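Votard stoneware glaze: is the "1,000 wash" claim worth anything?

kilnskeptic
Monday, October 14, 2024
Bought the Votard dinner set in August because the box says good for 1,000 dishwasher cycles. Mine already feels chalky around the rim. Has anyone seen how they test this? I can't find a word about water hardness or detergent.

plainware_5
Every brand prints a number. Dradwood says 1,769, which is so exact I trust it even less. Light blue shows knife marks a lot less than white does, that much I'll give the colored sets.

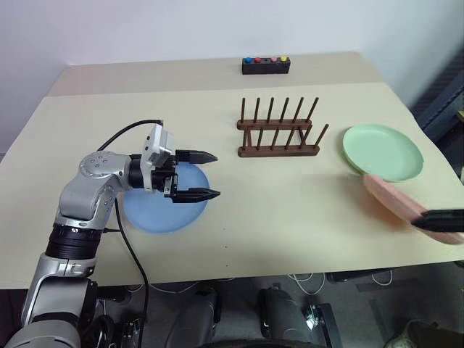 Light blue plate on the beige table.

oldsaucer
Disagree. I run Dradwood every night and the glaze is fine. Chalky usually means hard water. Try vinegar before you blame the plate.

kilnskeptic
Tried vinegar twice. Same rim. And "fine" after how many washes?

oldsaucer
Didn't keep a log — do you?

rimshot607
Sezer and Rilach don't print any number at all and cost less. I'd sooner buy that than a promise with no test behind it.
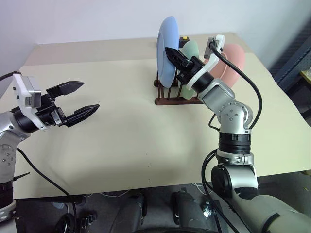 Does the warranty cover a dull glaze?
Only chips and cracks, going by the leaflet in my Votard box, so a chalky rim is your problem.

kilnskeptic
Figures. I'm emailing them anyway and asking for the test method. Not holding my breath.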